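Head camera or wrist camera for comparing two grippers on floppy stuff?
Home & Hobby Automation > Grippers and cameras

Posted by molerel_tinkerer, July 19, 2022

Hi all! I've got two grippers on my bench, a Navarro two-finger parallel one and a soft three-finger one from Brestley, and I want a fair comparison on cloth and table linens. Blocks and cups are easy for both, so they don't tell me much. My plan is to do each job by hand first with a head camera on, then copy the same moves with the arm. The by-hand part is going fine. I hold a folded cloth by its left and right edges, thumbs on top, and try to keep both hands in view.
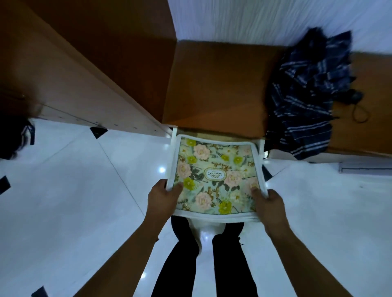

My trouble is what comes next. With one arm I only get one of those two edges, and the other side flops. The Navarro pinches hard enough but creases the fabric, and the Brestley is gentle and drops it (7 drops out of 18 tries, ugh). Also I can't decide if the camera should stay up high or move to the wrist. What would you folks change first, the fingers or the camera?

fernhollow_bench

Fingers, no contest. I ran the same kind of parallel gripper for a whole winter and the stock pads were way too hard for cloth. Stick some thin silicone on them, drop the closing force to the lowest setting that still holds, and run your 18 tries again before you spend a dime on cameras. I'd wipe the pads between sets too (I use Clinell wipes, whatever you have is fine) because lint builds up and your last few grabs get worse for no reason you can see.

And please don't compare grippers on one job! Mix in something that stays on the table. Placemats are great for this, you press with one hand and pinch an edge with the other, then nudge the thing until it lines up with its neighbor. Busy prints on a patterned tablecloth will also show you pretty fast if your vision code is finding the mat's edge or just some flower.

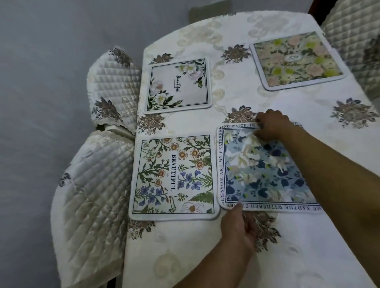

gearbox_lou

Keep the high camera AND add a wrist one. The high view gives you the layout of the whole table, the wrist view gives you the last inch. Mine loses the edge every time the fingers close if I only use the top one. Shiny floors mess with mine too, so watch for glare.

Don't bother logging 1000 frames a run like I did, it filled my drive and I looked at maybe 34 of them. If you have to pick one gripper today I'd go Navarro with softer pads. The three-finger ones are nice for fruit.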